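Folding and Storing Kitchen Towels: Our Household Textiles Project
Venside Program, report handed in 4 Nov 2020

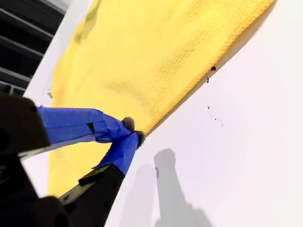
Our group picked kitchen towels for the project back in June, mostly from fondness (we all grew up in homes with one overstuffed towel drawer!), and we ended up with far more to say than we expected. We gathered 20 towels and folded each one 5 times on a plain table, trying to keep the edges lined up. Waffle weave quickly became the favorite, and on the yellow one you can see the little raised cells and the thicker hem, a lovely thing to line a fold up against. The flat cotton ones slid around more, and we grumbled over them plenty. Folding in thirds fit our drawer best, so that is how we stored the whole set, with the hems facing front.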